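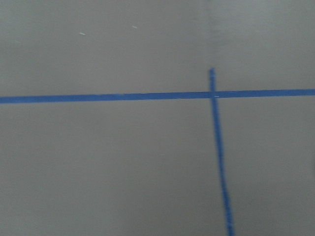 Samedi. Commencé le tri des boutons de Sangkhawat. Le registre de la mercerie en annonce 1356, et je pars de ce chiffre jusqu'à preuve du contraire. J'ai passé le début de la matinée à préparer la place, ce qui m'a pris plus de temps que prévu. Deux bandes d'adhésif bleu sur le gris, croisées, une zone pour chaque famille. La croix n'est pas droite : la traverse remonte un peu vers la droite et l'autre bande part de travers en descendant. En haut, cette bande s'arrête peu après le croisement, coupée net, si bien que les deux zones du haut communiquent. J'ai d'abord voulu la prolonger, puis j'ai laissé comme ça. En haut je mets la nacre à gauche et l'os à droite, et comme je me trompe encore une fois sur deux entre l'os et la corne claire, une séparation de plus n'y changerait rien. En bas à gauche, le métal. En bas à droite, tout ce qui est moulé : galalithe, bakélite, caséine, et les plastiques plus récents qu'on ne devrait pas trouver là mais qu'on trouvera.

Les boutons sont arrivés jeudi de Jivport dans des boîtes à biscuits et des sachets de papier. Tassanee Kamolrat a glissé une lettre dans la première boîte. Elle rappelle que son père avait un classement à lui, par tailleur et non par matière, et qu'il ne faut pas en tenir compte. Je vais en tenir compte quand même un peu, je garde les sachets et je note au crayon dessus ce qui en sort. Si un jour quelqu'un veut refaire le chemin, il aura les noms.

Neuf heures et demie. Premier sachet : nacre, quatre trous, chemise d'homme. Rien à dire. Deuxième sachet : pareil, en plus jaune. Je les ai réunis dans la zone de nacre, puis séparés, puis réunis. Décision : une seule famille, la teinte ira dans la colonne des remarques. Sinon je n'en sortirai pas avant la fin du mois d'août.

Troisième sachet, des boutons d'uniforme en laiton avec une ancre, certains avec la queue écrasée. Je les ai posés face contre le gris pour regarder les marques au dos. Deux fabricants différents pour un même modèle. Il faudra que je demande à Murdo Crichton, qui a le vieux catalogue de Plundulwood et qui ne le prête pas. Il faut aller chez lui, s'asseoir, boire le thé et regarder pendant qu'il tourne les pages. J'irai la semaine prochaine.

Onze heures. Premier problème de méthode. Les boutons recouverts de tissu. La carcasse est en métal, le dessus en satin ou en drap, parfois il y a du carton entre les deux. Métal ou pas métal ? Dans le registre ils sont comptés sous « façon ». J'ai cherché une cinquième place et il n'y en avait pas, à moins de reprendre l'adhésif et de couper une des zones en deux. Je les ai mis dans une soucoupe à part. La soucoupe a ensuite attiré tout ce qui m'embarrassait : un bouton en verre noir, un autre en bois tourné, un demi-bouton de cuir, une boucle qui n'est pas un bouton du tout. À midi elle était plus remplie que la zone d'os.

Déjeuné vite. Soupe de la veille, pain, une poire.

Repris à une heure. Essai de l'aiguille chauffée sur deux pièces douteuses, au dos, le plus petit point possible. L'une a senti le lait brûlé, donc caséine. L'autre n'a rien donné, j'ai dû m'y prendre trop légèrement, et je n'ai pas voulu recommencer. Remise dans la soucoupe. Je n'aime pas cet essai. Je l'ai fait parce que Tassanee demande des matières sûres sur les fiches et que la loupe ne me suffit pas pour tout.

Pour la nacre, le froid sur la lèvre marche mieux que tout le reste et n'abîme rien. J'ai l'air bête mais je suis seul.
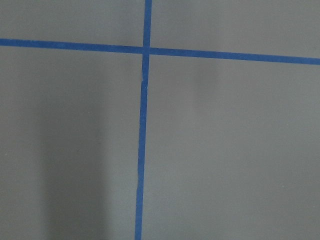 La croix bleue et son pli, juste sous le croisement.

Ce pli m'a agacé une partie de l'après-midi. La bande a fait une petite ride à cet endroit et une autre, plus faible, bien plus bas. Avec du matériel lourd cela n'aurait aucune importance. Avec des boutons de bottine c'est autre chose, l'ongle s'y prend quand je fais glisser les pièces d'une zone à l'autre. J'ai lissé avec le dos d'une cuillère, sans beaucoup insister. Décoller la bande et la reposer m'aurait obligé à tout déplacer, et la nacre était en rangs. Je le ferai quand les zones seront vidées, ou je ne le ferai pas.

Adhésif bleu acheté le mois dernier pour les plinthes du couloir. Les plinthes ne sont pas faites. Il faudra en racheter un rouleau avant de s'y mettre, noté sur la liste.

Trois heures. Ouvert la boîte marquée Fulau. C'est la meilleure. Des cartes de présentation entières, cousues, jamais entamées, avec le prix à l'encre violette dans le coin. Les boutons y sont par rangs, fil d'origine, aucun ne manque sur la première. Je ne découds rien. Chaque carte aura une fiche pour elle seule et le nombre de pièces inscrit dessus. J'ai compté 14 cartes, plus une qui est déchirée et dont je n'ai que la moitié basse. Le registre en indique davantage, mais l'écriture est mauvaise à cette page et je peux me tromper de ligne. À demander.

Les cartes ne tiennent pas dans les zones sans chevaucher l'adhésif, alors je les ai rangées à plat dans le tiroir, avec du papier de soie entre chacune. Le papier de soie est celui des chaussures de l'hiver dernier, défroissé au fer doux. Il est blanc, il n'a pas d'odeur, cela ira en attendant du vrai papier neutre. J'en ai commandé 100 feuilles. Le vendeur ne descend pas en dessous.

Les fiches aussi sont à refaire. J'en avais 300 d'avance, quadrillées, et je vois maintenant que la case « diamètre » est trop petite pour écrire deux mesures, or tous les boutons ovales en demandent deux. Je peux écrire l'une au-dessus de l'autre. C'est laid mais lisible. J'ai essayé sur trois fiches et gardé la troisième comme modèle, punaisée devant moi.

Pour le pied à coulisse, penser à essuyer les becs. Celui que j'utilise laisse un trait gris sur la nacre claire. Cela part au chiffon sec.

Quatre heures et demie. Appel de Tassanee depuis Jivport. Elle voulait savoir si j'avais trouvé les boutons verts de sa grand-mère, six, en forme de feuille, qui auraient été mis là par erreur au moment du déménagement. Pas encore vus. Elle dit qu'ils sont peut-être dans un tube à aspirine. Il y a bien un tube dans la quatrième boîte, je l'ai ouvert pendant qu'elle attendait : des agrafes et du sable. Elle a ri et m'a dit de garder le sable. Je ne sais pas si c'était sérieux. Je l'ai gardé.

Nous avons parlé aussi du transport du retour. Elle préfère venir elle-même, en train, avec une valise rigide. Je lui ai dit d'attendre que la moitié au moins soit en fiches. Elle a demandé quand. J'ai dit que je ne savais pas, ce qui est exact.

Après l'appel, travaillé encore sur le métal. J'ai fait des sous-groupes en partant du bord vers le croisement : laiton, acier taillé, étain, puis les pièces argentées dont je ne dirai pas qu'elles sont en argent tant que je n'ai pas lu un poinçon. L'acier taillé est piqué de rouille presque partout. Il ne faut surtout pas le laver. Brosse souple, et un sachet séparé, loin du laiton. Un bouton d'habit à facettes a perdu deux de ses rivets. J'ai secoué son sachet au-dessus d'une feuille blanche et j'en ai récupéré un.

La zone du bas à droite est la plus décourageante. Des galalithes rouges et des plastiques rouges qui se ressemblent tout à fait, et je change d'avis selon que je regarde la tranche ou le dos. J'ai fini par les retourner tous et par ne regarder que les trous. Les galalithes ont été percées après coup, on voit l'outil. Les autres sortent du moule avec un petit bourrelet. Ce n'est pas infaillible. Pour aujourd'hui cela m'a permis d'avancer, et j'ai mis un point d'interrogation au crayon sur les fiches où j'hésite.

Six heures. Lumière trop basse pour les teintes, j'arrête. Tout remis en sachets zone par zone, avec une lettre : N, O, M, P, et un S pour la soucoupe. J'ai laissé l'adhésif en place. Passé un chiffon à peine humide sur le reste, un coup de balai ensuite, retrouvé une queue de bouton et une épingle.

À faire : écrire à Murdo pour l'ancre et les deux fabricants. Relire la page du registre sur les cartes. Acheter un crayon 2B, le mien est fini. Chercher les feuilles vertes dans la cinquième boîte avant toute autre chose, et la rappeler ensuite, elle y tient.

Mal au cou. Bain, puis le reste de soupe.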